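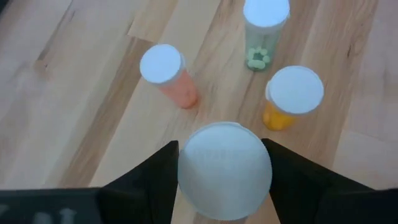 6 de junho de 2026. Caderno da oficina, bancada de embalagens, projeto Venik.

Retomei hoje a separação dos frascos de comprimidos por cor, que estava parada desde abril. A ideia continua a mesma: cada cor de plástico corresponde a um conteúdo de ensaio, e quem pega no frasco deve perceber o que tem na mão sem ler etiqueta. Trabalhei no chão, porque a bancada está ocupada com as caixas da Skuvow. Em pé sobre as tábuas ficaram o verde, o laranja e o amarelo, todos com tampa branca redonda. No verde-claro os comprimidos, também verdes, notam-se bem no fundo através da parede. O laranja parece vazio, ou quase, e visto de cima é o mais difícil de avaliar.

Primeira coisa a resolver: as tampas. Sendo todas brancas, a cor do corpo desaparece quando os frascos estão juntos dentro da gaveta e se olha a direito para baixo. Já tinha escrito isto em abril e ficou sem seguimento. Proponho um ponto de tinta no centro da tampa, da cor do corpo. Etiqueta redonda não, descola com o álcool.

Comprimidos de ensaio: são de placebo, encomendados à Lollari, sem substância ativa. O saco dos verdes ainda está meio cheio. O dos amarelos acabou e é preciso pedir mais. Não misturar restos de sacos diferentes no mesmo frasco, o tamanho varia um pouco de lote para lote e isso estraga a comparação de pesos.

Pesagem: frasco com tampa, sem conteúdo, 13 g na balança pequena. Repeti 3 vezes e deu igual. A balança grande continua a arrancar com desvio, usar só para caixas.

Enchimento: 8 comprimidos por frasco nos conjuntos curtos. Nos conjuntos longos fica para decidir, o protocolo antigo da Khattak fala em encher até ao ombro, o que não serve porque cada pessoa vê o ombro num sítio diferente. Prefiro número fixo.

Tampas de segurança (carregar e rodar): algumas rodam em falso quando se carrega pouco. Pus de parte as que falharam, num saco transparente na prateleira de baixo. Não voltar a usar até alguém ver as roscas com calma. Pode ser só pó do cartão.

Inventário do armário: 59 frascos contando as cores todas. A folha antiga não distingue os amarelos dos laranja, aparecem na mesma linha como "âmbar". Separei em duas linhas na folha nova. Com luz fraca confundem-se, com luz do dia não há problema nenhum.

Limpeza: pano húmido por fora, secar com a tampa posta. Por dentro só ar. Os que tiveram cola de etiqueta vão para a tina com água morna e detergente, nunca acetona, que deixa o plástico baço.

Chão: varrer antes de pousar frascos e outra vez no fim. Se cair um comprimido, vai para o lixo, não volta ao saco.

Falta fazer:
Pintar os pontos nas tampas, começando pelos verdes.
Pedir amarelos à Lollari.
Confirmar com a Skuvow a altura interior das caixas, os frascos com tampa alta talvez não entrem em pé.
Passar os pesos a limpo para a folha comum.
Libertar a bancada.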